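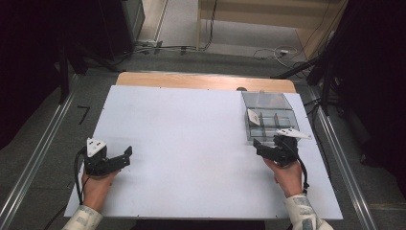
About Sekiguchi

Sekiguchi records demonstrations of two-handed table work for groups that train manipulation models. We do not build robots and we do not train the models ourselves. Customers send us a task description and a list of parts. We send back synchronized recordings, a label file, and a short report on anything that went wrong during collection.

Most of our recording is done with hand-held grippers. An operator holds one in each hand and does the task at normal speed. Because the jaws are the only thing allowed to touch the parts, the motion that gets recorded is motion a two-jaw gripper can make. Head-mounted video is recorded alongside the gripper data, and the marker plates on the grippers are used to recover position and angle.

What we record

Small-part sorting is the largest share of the work. A typical task asks the operator to place pieces into a divided tray, take them out again, or move them from one compartment to another. Clear trays are requested often. Transparent walls are difficult for depth estimation, and a model trained only on opaque bins tends to do poorly with them.

We also record lid closing, bag opening, cable routing, folding, and handing a part from one gripper to the other. We do not record tasks that involve blades, open flame, or liquids above room temperature.

Stations

We run 16 stations in one building in Didmont. The table surface is set by the customer's task sheet and stays the same for the whole batch unless the sheet calls for a change. Lighting is checked at the start of each shift against a reference card. If the reading is out of range, the station stays closed until it is corrected.

Grippers are calibrated before the first episode of the day and again after any drop, however minor. Calibration files are stored with the episodes they apply to, so a customer can redo the pose recovery with other software.

Episodes and review

One attempt at a task is one episode. An operator records up to 40 episodes in a block and then takes a break away from the station. Failed attempts are kept and labeled as failed. Several customers use them for training recovery behavior, and those who do not can filter them out by the outcome field.

Each episode is reviewed by a person other than the operator who recorded it. The reviewer checks start and end points, outcome label, marker visibility, and dropped frames. Episodes with long gaps in marker tracking are returned to the queue and recorded again at our cost.

Our largest single task to date is a tray-filling set for Padach, delivered at 2877 accepted episodes. The task library currently holds 134 written task sheets. Customers may start from one of these or supply their own.

Software

Recording and review run on Undumel, which we wrote and maintain in house. It handles time alignment, file naming, and export. Exports include the raw streams. We do not smooth or resample trajectories unless asked, and when we do, the unprocessed version is included in the same delivery.

People

Kumiko Minami directs operations and approves every new task sheet before it goes to a station. Operators are employees, paid by the hour and not by the episode. New operators train for two weeks, and nothing they record in that time is delivered. Faces and voices are not part of any delivery. Audio is off by default.

Working with us

New projects begin with a pilot batch on one station. The customer reviews it, the task sheet is revised, and the full batch is scheduled after that. Parts should be shipped with spares, as small pieces wear at the edges after repeated gripping. Station visits are held on Thursday afternoons by arrangement.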